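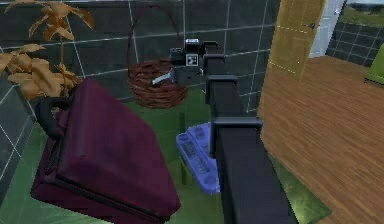 **Is the open day still going ahead on the budget agreed in June?**

The open day has taken place, and it was paid for out of the June budget with no extra request. The only unspent line is printing, covered under Money below.

Progress report to the Farnow Fund, second period
Prepared by Shabani Rashidi, Wirna Robotics Workshop
5 November 2018

## What we did this period

Most of the period went into getting the simulated room ready for outside people to use. Up to June the simulator only ran on our own desks, and a wrong setting could stop it for an hour. It now starts from one command and resets itself between runs. The scene the visitors worked with has an arm with a gripper, a hanging wicker basket, a suitcase, a blue tray and a wooden table, with a tiled wall behind. We kept the objects ordinary on purpose, as the application said we would.

The open day was held in the ground floor hall at Correa House. We ran five sessions, each with a short talk, a demonstration by one of us and then time for visitors to drive the arm themselves. In all, 37 people signed in. Most were from the evening technical course across the street. There was also a group from Grultex, who make packing equipment and had asked in the spring to see how the training side works.

## How the sessions went

The talk was too long in the first session. We cut it in half for the second and left it that way. People wanted to get to the controls, and most of what we had planned to explain came up in their own questions once the arm was moving.

The basket task was the one visitors asked to repeat. The job is to bring the gripper finger to the basket without bumping the rim. It is harder than it looks from the chair, mainly because depth is hard to judge on a flat screen. Several people overshot and then corrected too far the other way. We have seen the same thing with our own staff, and it is useful to know that it isn't a matter of training alone.

Two things went wrong:

- The second workstation lost its controller connection during the third session. We restarted it and the session ran on one station for the rest of the slot. The cable has been replaced.
- The reset between runs sometimes left the arm in its last position. Visitors took this as part of the exercise and carried on. It is a fault and it is on the list below.

The Grultex group stayed after the last session and asked mostly about cost. They wanted to know how much practice can be done in simulation before anyone needs a real arm. I told them we don't have a number we would stand behind yet. They have asked to come back when we do.

## Recorded runs

The grant asks for 50 recorded runs by the end of this period, with the consent of everyone driving. We have them. The open day supplied the larger part and our own staff recorded the rest in the week after. Visitors who didn't want their runs kept could still take part, and those runs were deleted the same evening.

The recordings vary a lot in quality. Some are slow and careful, and some wander all over the room before they get anywhere near the basket. We had planned to throw the second kind out. After talking it over we are keeping them, marked separately, so that whoever does the analysis can decide.

Storage is on the workshop server with a second copy at Correa House. No names are stored with the runs.

## Changes from the plan

The application described a live demonstration on a physical arm next to the simulated one. We dropped this in the summer. The hall floor isn't level enough for the base, and the insurance quote for having the public near a moving arm was more than the whole open day. I wrote to the fund about it at the time and had agreement by e-mail.

The feedback form was also changed. The version in the application ran to two pages. We used a single card with five questions, and nearly everyone filled it in. The most common remark was that visitors wanted a second camera view, preferably from the side. The next most common was about the chairs - they were too low for the desks, and people with shorter arms had to reach up to the controllers. We'll bring our own next time.

## Money

Hall hire and equipment transport came in at the amounts quoted. Staff time ran over on the setup day and under on the open day itself, and the two balance out.

The printing line was not spent. We had meant to print a handout and ran out of time to write a good one. I would like to move that amount to the second camera view, which needs a few days of programming. Please let me know if a formal change request is needed or if this report will do.

## Next period

1. Fix the reset so the arm always returns to its starting position.
2. Add the side view and test it on the basket task with people who haven't driven before.
3. Sort the recorded runs and write the notes that go with them.
4. Add a task that uses the blue tray. At present the tray is in the room but visitors have no exercise with it.
5. Agree on terms for a return visit by Grultex.

Item 2 depends on your answer about the printing money. The others can go ahead now. If the fund would like to send someone to try the simulator, the workshop is a better place for it than the hall, and a morning is enough. Two weeks' notice would help us, as one of the workstations is lent out to the evening course during term.

Shabani Rashidi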